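Trallon Table Mat, 36 inch
Tuesday, February 13, 2018
34 shares | 5 comments

I bought the Trallon mat for our dining table, which doubles as a desk and homework spot. It replaced an Estholm that curled at the corners after one winter. The Trallon came rolled up and took two days under books to lie flat.

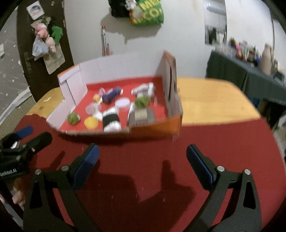 The red mat on a light wood tabletop.

It wipes clean with dish soap. Ballpoint is harder - I needed two tries and a faint line is still there. The underside grips well, better than the Veden I had before the Estholm. It smelled strong for the first week.

I would buy it again, but in gray.

571 views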